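Spoons, again

Quick one because I have to be up early and the uploads are still crawling.

So I've been doing demos for the Zanetti task set since April. The deal is you hold a gripper in each hand, do the chore yourself, and the recording is what the robot learns from later. No joystick, no headset. I tried the headset version first (Hunulow setup, never again, sick for an hour). Hand-held is way nicer – you feel it when something starts to slip.

Current task is utensils on the red table. Spoons and chopsticks, holder, pick, place, repeat. Sounds dumb. It's hard!! Chopsticks roll. Spoon handles are skinny and if you pinch them off center the whole thing swings around. My first batch was 70 takes and I tossed a lot of them becuase I kept re-grabbing mid-air, and Skaritz says re-grabs teach the policy to dither. Fair.

Things I changed:

Slower approach. Like annoyingly slow. Open wide, stop, then close.

One hand at a time unless the task really needs both. The other one just hangs out at the side.

Grab higher up the handle than feels natural.

No fixing mistakes on camera. Drop it, end the take, start over. 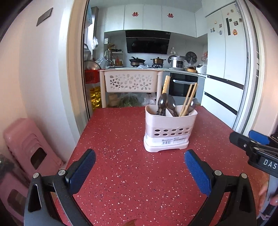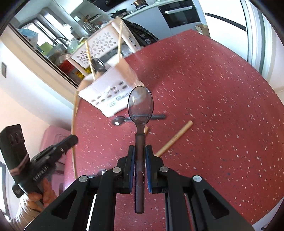 Utensil task at the red table. Second one is the brown plastic spoon, held upright.

Count so far is 529 kept. Eva (that's the arm, not a person, my mom got confused) trained on the first 212 and the replay was... ok? It got to the spoon. It closed on the spoon. Then it sort of hovered like it forgot why it came in the room. More data, says everyone, always.

Wrist thing – if you're doing this too, take breaks. I went 117 takes without stopping and couldn't open a jar that night. Also tape your fingers where the trigger rubs, I have a blister the shape of a bean.

Next up is chopsticks in pairs, both at once, which I already hate. Might try laying them closer together so one pinch gets both. Will post how it goes if the upload ever finsihes. 61 percent. Going to bed.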